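Neuer Teeplatz in der Gemeinschaftsküche von Holub

Im Haus Holub hat die Gemeinschaftsküche seit Juli einen eigenen Platz für Tee. Geplant wurde er von Sinéad Horgan, die bei der Firma Daltix im zweiten Stock arbeitet und sich schon länger um die gemeinsamen Räume kümmert. Bisher standen Tee, Teller und Gläser in verschiedenen Schränken, und wer am Nachmittag eine Tasse trinken wollte, musste an mehreren Türen suchen. Jetzt sind die wichtigsten Sachen an einer Stelle zu finden.

Der Mittelpunkt ist ein kleines Regal aus hellem Holz mit zwei Ebenen. Das obere Brett hat einen erhöhten Rand, damit nichts herunterrutscht. Dazu kommen ein Ständer für Gläser aus dunklem Metall, ein Korb aus weißem Draht für das Geschirr und eine Schiene mit Haken an der Wand. Die Kosten lagen nach Angaben der Hausverwaltung Murnura bei 496 Euro. Bewilligt waren 700 Euro, der Rest bleibt in der Kasse für die Küche.

Beim Tee hat man sich zuerst für chinesische Sorten entschieden. Eine davon ist Chrysanthemen-Pu-Erh, eine Mischung aus gereiftem Tee und Blüten, die im Haus viele Freunde hat. Die kleinen Packungen sind mit Blumen bedruckt – man erkennt sie also schnell, auch wenn man die Schriftzeichen nicht lesen kann.

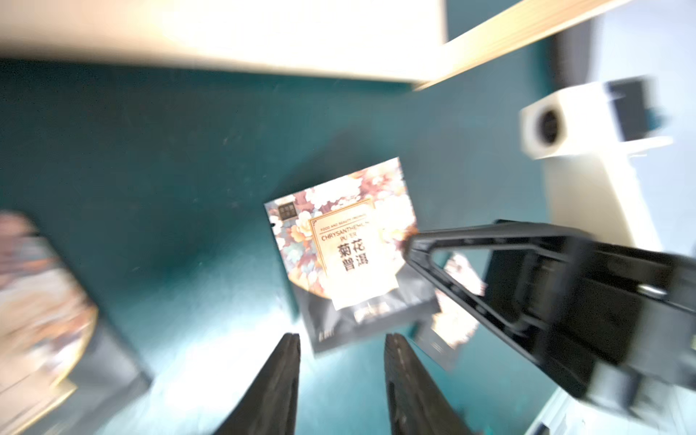
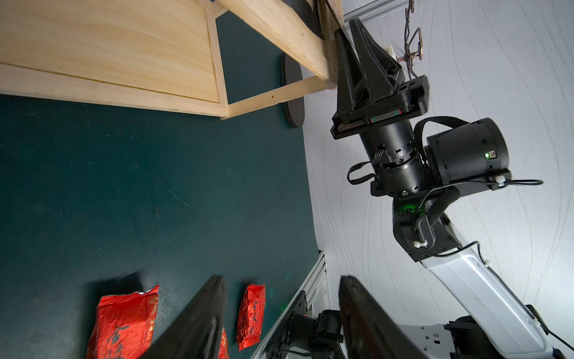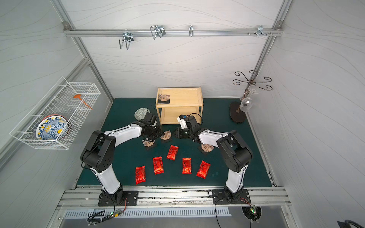 Teeplatz im Haus Holub: Teepackung mit der Sorte Chrysanthemen-Pu-Erh (erstes Bild), helles Holz auf der grünen Tischfläche (zweites Bild), Regal, Glasständer und Drahtkorb (drittes Bild).

Einige Regeln gibt es auch. Die Teller gehören nach dem Abwaschen in den Drahtkorb, und zwar schräg gestellt, damit sie besser trocknen. Auf dem oberen Brett soll der Tee stehen, das untere ist für Tassen vorgesehen. Wer eine Packung leer macht, schreibt die Sorte auf den Zettel neben der Tür. Frau Horgan bestellt dann einmal im Monat nach. »Ich möchte, dass man alles mit einem Griff findet und auch wieder an den gleichen Ort zurückstellt«, sagte sie bei der Vorstellung.

Die Firma Grirkero, die im Erdgeschoss ihre Büros hat, wünscht sich für den Herbst noch eine Auswahl an Kräutertees. Darüber wird bei dem nächsten Treffen der Mieter gesprochen. Auch ein zweiter Korb ist im Gespräch, denn zur Mittagszeit wird der Platz für das Geschirr manchmal knapp. Vorschläge nimmt die Hausverwaltung am Empfang entgegen, die Küche ist ab 7 Uhr geöffnet.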